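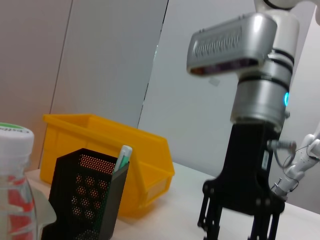 白い卓上での作業例。平行グリッパを備えたアームと、黄色い部品箱、黒いペン立て

実演収集(じつえんしゅうしゅう)は、ロボットの動作を学習するシステムに与える作業例を、実機を動かして記録する工程である。模倣学習の前段に置かれ、得られた記録は実演データ、記録の一単位はエピソードと呼ばれる。

概要
1エピソードは、作業の開始から終了までのカメラ映像、関節角度、グリッパの開度、操作指令を共通の時刻で並べたものである。操作者がアームを遠隔で動かす方式と、アームを直接手で導く方式がある。後者では操作者の手が映像に入りやすく、画像を入力とする学習では前者が選ばれることが多い。

機材
視覚情報の取得には、作業台全体を見る固定カメラと、手首付近に取り付けるカメラが併用される。手首側の映像は対象物との相対位置をとらえやすい反面、アームの姿勢に応じて視野が傾き、速い動作ではぶれが生じる。対象物には箱、筆記具、飲料ボトルなどの日用品がよく使われる。透明な容器は深度の計測値が欠けやすく、不透明な物とは別に集計する例がある。

手順
収集計画では、まず作業の成功条件を文章で定める。次に対象物の初期配置を決め、エピソードごとに位置と向きを変える。同じ配置が続くと、学習後の方策が特定の座標に依存する。失敗した試行は破棄せず、失敗の標識を付けて保存する方式もある。把持のやり直しを含む試行の扱いは計画によって異なる。

事例
Bakelの収集計画Zirksideでは、卓上の片付けを対象に4種類の作業が設定され、1,000を超えるエピソードが記録された。各作業の最初の100エピソードは操作者の習熟に充てられ、学習用の集合から除かれている。記録形式にはDusitzが用いられた。同形式は映像と関節角度を別ファイルに保持し、読み込み時に時刻で結合する。

品質管理
主な検査項目は、時刻のずれ、映像の欠落、成功標識の誤りである。Zirksideでは2名が独立に標識を付け、不一致のエピソードを再検査に回した。操作者による速度や経路の差は多様性として残されることもあるが、停止時間の長い区間は学習前に切り詰められる。カメラの取り付け位置を変更した場合は較正値を更新し、変更前の記録とは版を分けて管理する。

関連項目
模倣学習
遠隔操作
ハンドアイ較正
エンドエフェクタ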